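Destside Community Library Forum
Lending Policy > Overdue charges

Tretex_Moderator
Members are advised that the proposal to abolish overdue charges on adult loans is open for comment throughout April. Charges currently apply after a grace period of two days. Replacement costs for lost items would remain in force.

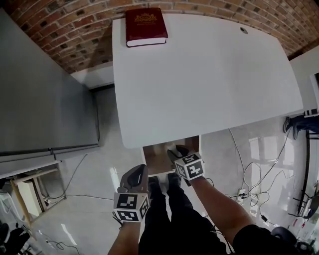
Aaltonen: I must respectfully oppose the proposal. A modest charge is the only measure that brings a reserved hardcover back to the branch on time. I have waited three months for a single title.

zirow
With respect, the previous post conflates charges with reservations. The branch's last report listed 126 suspended memberships, and over half were attributed to unpaid charges. Those borrowers do not return books sooner - they cease to visit.

Aaltonen
The report did not distinguish between late and lost items. I would ask that the figures be separated before any decision is taken, and that reserved titles be treated as a distinct category.

Tretex_Moderator
Both submissions have been recorded. The separated figures have been requested from the branch and will be posted in this thread. 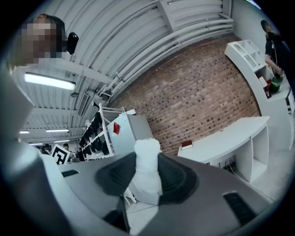

A soft-looking white item, held upright.

zirow
Thank you. I would favour a trial limited to unreserved titles, with renewals by telephone retained for members without internet access.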